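Course Handout 7: Comparing End Effectors on a Two-Arm Station
Laboratory in Robot Handling
Instructor: Mulugeta Jemal
Laboratory assistants: Abenezer Yimer, Ibsa Negash

Share 14 | Comments 3

7.1 Purpose of the session

Students will compare two sets of gripper fingers on the same pair of arms and report which set is better suited to kitchen tasks. The comparison covers the fingers only. The arms, the controller and the wrist cameras remain unchanged throughout, and any group that alters a controller setting between runs must discard the earlier results and begin again.

The two sets are referred to by their project names. The Skorker fingers are narrow and taper to a point. The Peron fingers are broad, with a flat pad on the inner face. Both fit the same two-finger gripper body and are exchanged with the hex key kept in the station drawer.

7.2 Preparation

Read Handout 5 on wrist camera calibration before coming to the laboratory. Groups that have not completed the calibration exercise will be asked to complete it first, and no extra station time will be given.

Power the arms only after both group members have signed the station log. Run the homing routine from the Zidumley control panel and wait for the ready message on each arm. The opening width is set to 80 millimeters for both finger sets. Maximum speed is limited to 60 percent for all trials.

After each finger change, close the gripper slowly on the gauge block and record the reading. The fingers do not have the same length, and a tool offset left over from the previous set is the most common cause of collisions with the table. In November one group drove a fingertip into the tabletop for this reason. The offset must be read aloud by one member and entered by the other.

7.3 Tasks

Task A, tray handling. The left gripper takes hold of a corner of the baking tray and draws it toward the front of the table. The grip counts as successful if the tray moves without turning in the fingers.

Task B, food transfer. The right gripper lifts a sausage from the tray and sets it down again in the same place. Marks on the surface of the sausage are to be noted, as are drops and partial lifts.

Task C, oven door. Either gripper pulls the handle of the toaster oven until the door is fully open, then closes it. The oven remains at its lowest setting for this task. Students must not reach between the arms and the oven while the controller is active.

Each task is repeated with both finger sets. Record every attempt, including those stopped by hand. Last year's groups logged 236 attempts in total, of which 175 were complete enough to be used in the analysis. Most of the rest were lost to missing notes on the finger set in use.

7.4 Use of the cameras

The head camera gives the general layout and is the reference for judging whether a task has been completed. The wrist cameras are used for the approach. Their view of the object is reduced once the fingers close, and with the broad pads it may be lost altogether. Groups should therefore mark the moment of contact from the head camera recording.

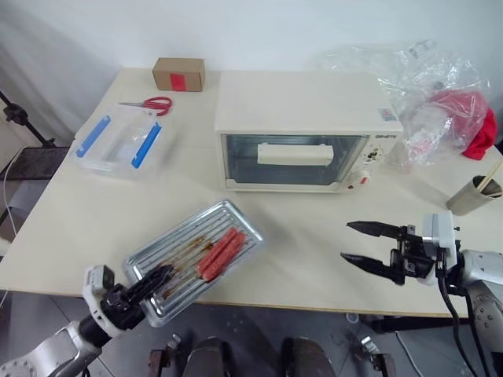

Lighting should be kept the same for all runs. Bare metal and clear plastic reflect the overhead lamps, and the depth reading near such surfaces is often unreliable. Where the depth value jumps by a large amount between two readings, note the time and continue the run.

7.5 Report

The report is limited to four pages. It must contain a table of attempts by task and finger set, a short account of each type of failure, and a recommendation. A recommendation that favors one set for Task A and the other for Task B is acceptable if the time needed to change fingers is taken into account.

Groups wishing to use the analysis script written by Gemechu Araya may copy it from the Negussie folder on the course server. The script expects one line per attempt and will reject files with blank fields.

Questions about the station should be sent to Ibsa Negash. Requests for an extension are handled by the course office.

Share 14 | Comments 3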